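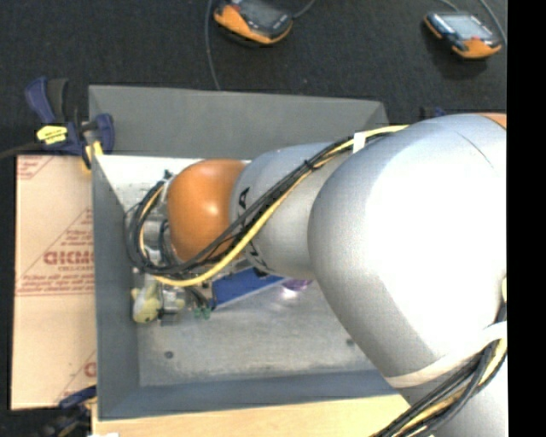
Bins, totes and what goes in them

Most garages and workshops end up with a row of deep bins, and most of those bins end up as places where things go missing. The notes below come from keeping a small parts room and a home garage in order over a good many years. They apply to gray plastic totes, metal bins, drawers, and the big crate under the bench.

Choosing the bin

Buy straight-sided bins if you can find them. Tapered ones nest nicely when empty, but they waste space on the shelf and small items slide to the bottom corners. A rectangular bin with flat walls also takes dividers much better.

Depth matters more than length. If you can't touch the floor of the bin with your fingertips while your elbow is still above the rim, the bin is too deep for anything you use weekly. Save it for seasonal things and bulky soft goods.

Pick one color and stay with it. Gray hides scuffs, but it also hides gray and silver hardware, so line it with light paper or a cut piece of white shelf liner if you keep metal parts in it. Clear bins are fine for closets. In a garage they go cloudy, and the ones near a window turn brittle.

The Strachan totes at our place have held up well. The Zutier ones have a nicer lid, but the handles are thin and hard on the hands when the tote is full.

What goes together

Keep soft things and hard things apart. Rags, foam, sponges, gloves and bagged stuffing all shift and spread, and anything small and hard that shares the bin works its way underneath them. If they have to share, bag the soft things first and squeeze the air out.

Don't mix sizes by more than one step. Large with medium is fine, medium with small is fine. Large with small means emptying the bin every time.

Sharp things never go in loose. Put blades, bits and scrapers in a lidded tin and set the tin inside the bin.

Odd, lumpy shapes go in the middle of the floor, with a little room on each side. Pushed up against a wall or into a corner they are hard to get hold of, by hand or with any kind of grabber. Tip the bin slightly before you reach in and most of them will roll clear.

Filling it

Stop at three quarters. A bin filled to the rim can't be searched, only dug through, and the lid will bow.

Heavy goes down first. Then anything flat, stood on edge like files. Then light and soft on top. If you stack flat things lying down you will always want the one at the bottom.

For small hardware, 200 screws of one size is enough to keep in the bin you work from. Boxes of 2,000 belong on a back shelf, and you top up from them when the working bin gets low.

Weigh a full bin once, on a bathroom scale, and write the weight on the end. After that you'll know which ones can go on the high shelf.

Labels

Label the short end that faces out, and also the inside of one wall. The outside label gets rubbed off or turned to the back. The inside one survives.

Use plain words. "Hose fittings" is better than "Garden misc." If you find yourself writing "misc." the bin needs to be split.

Paint marker lasts on smooth plastic if you wipe the spot with rubbing alcohol first and let it dry. Tape labels lift at the corners in cold weather. Beathag Chisholm, who kept the tool room in Lodham before me, wrote on squares of painter's tape and covered them with clear packing tape, and several of those are still readable.

Cords, cables and hoses

These cause more trouble in bins than anything else. One loose extension cord will tie itself around everything.

Coil in wide loops. A thick cable wants a wide bend and a thin one will take a smaller one. If the jacket looks pale or pinched on the outside of the curve, the loop is too tight.

Tie each coil in two places, opposite each other. Use hook-and-loop straps or short lengths of soft cord. Plastic zip ties are all right for bundles that stay put, but snug them down by hand only and trim the tail flush. A cut tail will open your knuckles.

When several cables run together, keep the thick one on the outside and tie the thin ones to it. Leave slack wherever the bundle has to bend or move. A wrap of tape is good for marking a spot on the bundle, and not so good for holding it, as the glue goes soft in summer and leaves a mess on the jacket.

Hoses should be drained before they go in. Hang them for a day if you have a hook. I use a pair of Tukier wall hooks, and any wide hook will do.

Light over the bin

A single bright lamp overhead makes shiny things glare and leaves the floor of the bin dark. Two weaker lights, one from each side, work much better. If you only have one, point it at a pale wall or ceiling and let it bounce.

A 400 lumen clip-on lamp is plenty for one bin. Clip it to the shelf above and a little to the left if you are right-handed, so that your arm doesn't throw its shadow where you are looking.

Cleaning

Empty every working bin twice a year. I do mine in June and again on 29th December, when the shop is quiet.

Tip everything onto an old sheet. Vacuum the bin, corners first, then wash with warm water and a drop of dish soap. Rinse, and stand it upside down on two sticks so the air can get in. Put nothing back until the corners are dry.

Grease comes off plastic with a little cooking oil on a rag, followed by the soap and water. Don't use paint thinner. It dulls the surface, and after that the plastic holds dirt.

While the bin dries, go through the pile on the sheet. Broken things go out. Things that belong elsewhere go elsewhere the same day. If there are more than 100 of something you haven't touched since the last cleaning, keep a handful and give the rest away.

A note on cracked bins

A crack at the rim will run. Drill a small hole at the end of the crack to stop it, then patch the inside with strong tape. Tapio Ojala showed me this on a tote that was already fairly old, and it is still in use - for rags only, nothing heavy. A crack in the floor can't be fixed well enough to lift. Use that bin for kindling, or cut it down for a boot tray.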